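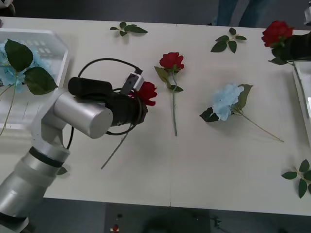
Courses > Floral Design > Foundation Year > Unit 4 Handouts

Print this page | E-mail this page

Unit 4: Working with Artificial Stems
Notes to accompany the practical. Tutor: Stamatia Stefanou

Read these before you come in. They cover what we'll do with the roses and hydrangeas, and they also cover a few claims you will meet in the trade that I don't think hold up very well. You are free to disagree with me, and some of last year's group did, at length.

1. Why we start with fakes

The usual argument is that artificial stems are a gentle way in. They don't wilt, they don't mind being handled, and you can take an arrangement apart and do it over. All true. The part I doubt is the next step, where people say that what you learn on them carries straight over to fresh flowers. Some of it does: proportion, height, where the eye goes first. Stem handling mostly doesn't. A wired stem stays where you bend it. A fresh rose has its own opinion, and if you've spent a month bending wire you will snap the first dozen you touch.

So we use them for placing and for color, and we leave the rest to Unit 6.

2. Laying out

Empty your stems onto a plain white table before you build anything. Put the roses down flat, well apart, with each bloom clear of its neighbor. You want to be able to judge one stem at a time. A red rose lying alone on white shows you everything that is wrong with it: a stem too straight, a pair of leaves sitting too neatly opposite each other just under the bloom, a green that has gone gray.

That last one matters. Look at the stem color in daylight. Catalogs photograph the bloom and let the stem take care of itself, and a lot of stems are a gray-green that no garden ever grew. Daithí Flanagan, who taught this unit before me, used to say you could hide it in a deep vase. You can. Then you have paid for a long stem and thrown most of it away.

Hydrangeas can wait in the basket until you need them. They're bulky and they roll. Let the big leaves hang over the rim if they want to; pushing them down inside creases them, and a crease in a fabric leaf is there for good unless you have a steamer and a lot of patience.

Loose leaves turn up on the table in every session. Keep them. They can go back on with a dab of glue, or be used to cover mechanics.

3. Red and pale blue

Old handouts for this course call red roses with pale blue hydrangea "a classic pairing." I took the phrase out and I'd like to see the evidence for it. Deep red is heavy, pale blue is light, and if you use them in equal amounts the blue looks like something left over from another job. It can be made to work:

- Let one color win. Mostly blue, with 2 reds set low, is the safest version.
- Keep the dark hydrangea leaves. They sit between the two colors and calm things down. Students strip them to show more petal and then wonder why it looks harsh.
- Don't center the red. Put it off to one side and see whether you still like it after a coffee.

Deirdre Daly thinks I'm wrong about this and that equal amounts can look splendid in a dark room. She may have a point about the dark room.

4. Claims to be careful with

"Real touch." A coating, and sometimes a pleasant one. Ask to handle the stem before you order. The Dutimwood samples we keep in the cupboard feel good on the outer petals and like a raincoat everywhere else.

"Lasts forever." It fades. We left a Claltdale hydrangea on the window ledge and within 9 months the side facing the glass was close to cream. Turn it around and you could see what we'd bought.

"Indistinguishable from fresh." From across a hotel lobby, perhaps. At a dinner table, no, and a guest who leans in to smell one feels foolish. Tell your client what they're getting.

"Cheaper in the long run." Depends on storage, cleaning and how often the client gets bored. Neema Ondieki priced this out properly for her project on the Gratcombe contract, where they had over 400 stems in boxes. The cleaning alone ate most of the saving. Her write-up is in the Ní Bhriain folder and is worth an hour of your time.

5. What to bring

Wire cutters (not your good scissors, please, the wire will ruin them), floral tape, a soft brush for dust, and something to write on. Vases and foam are in the room.

6. Written task

Make two arrangements from the same stems, one following the advice in section 3 and one ignoring it completely. Photograph both against a plain wall, same light, same distance. Then write a page saying which is better and why. I would much rather read a good argument against section 3 than a polite one in favor of it.

Hand in to Senan Ó Dálaigh at the studio office by 18th September. He doesn't take them by e-mail.

Print this page | E-mail this page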